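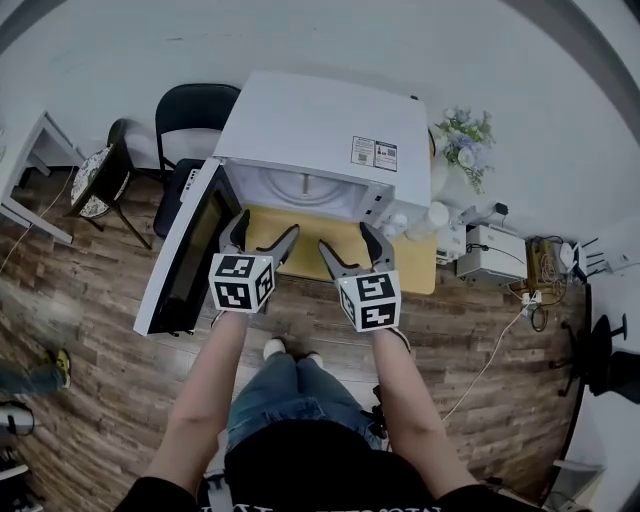 Guides > Kitchen > Microwave > Lullia > First-Time Setup

4. Before you cook anything

I've set up 16 of these Lullias now, so I'm going to talk you through it the way I do it at home. Grab a mug and a dish towel!

1. Pick a spot with some breathing room. I leave a good hand's width behind the oven and more on top (mine used to live under a shelf, and it ran hot all summer).

2. Plug it straight into the wall. No power strips, please.

3. Wipe out the inside with a damp cloth, then seat the turntable. Give it a gentle spin by hand – if it wobbles or scrapes, lift it off and try again.

4. Set the clock. Hold Clock until the numbers blink, tap your way to the right time, and press Clock once more.

5. Fill the mug with water, put it in the middle and run it for 2 minutes. You should hear a steady hum.

CAUTION: Never run the oven empty, and don't use it if the door won't close all the way. Let the mug stand a bit before you pick it up, too.

Note: A faint warm-plastic smell on the first run is fine. Air out the kitchen for 15 minutes and it should fade. If it's still there after a few more mugs, stop and write to Tahira Satti on the Sterkuna help desk – she has the parts list and she answers fast.

Child lock is in section 5.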